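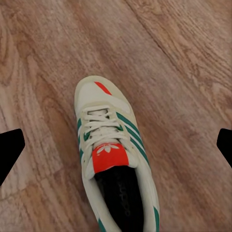 Shoe Rack Task, Step by Step
Fultdale Robotics Club, simulation group

These notes are for members who have finished the block-stacking exercise and want to do the shoe rack next. You need the Hernus simulator installed and a login for the club server. If you don't have a login, ask Emese Bakos.

The task is to pick shoes up off the hallway floor and put them on the shelves of the white cabinet. It uses the two-arm robot. Everything is done by teleoperation first, and the recordings are used for training afterward.

1. Load the hallway

Open Hernus, choose Load Room, and pick the hallway with the shoe cabinet. Set the seed to 1003 for your first session. Everyone uses the same seed at the start so we can compare recordings. After you have a clean set you can change it to 1059, which turns the shoes to different angles.

Check that both wrist views come up along with the head view. If one is black, close the room and load it again. Restarting the whole program is slower and does the same thing.

2. Line up over the shoe

Work from the wrist view. Open the gripper all the way before you come down, and turn the wrist until there is one finger on each side of the shoe. The fingers should close across the width. If you grab lengthwise, the shoe tips as soon as it leaves the floor.

For a sneaker, aim for the laced part in the middle. Grabbing by the toe works sometimes, but the heel drags. Kálmán Bozsik prefers the heel collar, and his recordings are fine, but it takes practice and I would leave it until later.

Come down slowly for the last bit. If the fingertips touch the floor the simulator pushes the arm back and you get a jerk in the recording. Throw those out.

3. Close and lift

Close the gripper until the force bar stops moving, then lift straight up. Wait a second before going sideways. Sandals are harder than sneakers. The sole is thin and lies close to the floor, so take it by the edge and expect it to swing upright when you lift.

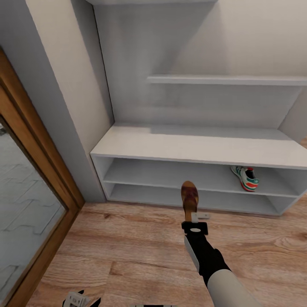
Keep the other arm low and out of the way while you carry. Most of the collisions in our June recordings came from the idle arm, which people forget once they are looking at the cabinet.

4. Place it on the shelf

Switch to the head view for the approach. Stop in front of the cabinet and get the height right before you reach in. Level the shoe outside the cabinet too, as there isn't much room to turn the wrist between shelves. Set the sole down, open the gripper, and back out the same way you went in.

The shoe doesn't have to be straight. It counts as placed if it stays on the shelf after the gripper has let go.

5. Save and label

Press Save at the end of each run and type your initials. Mark it good, bad, or unsure. Jamshid Kazemi goes through the unsure ones. Runs longer than 3000 steps are dropped by the script, so if you are well past that, start over.

We have 233 good runs so far. Sandals are still short, so please do those if you have a choice.

Known problems

The force bar sometimes freezes after a reload. Open and close the gripper once in the air and it comes back.

Last updated 22/07/2025 by Tamás Fekete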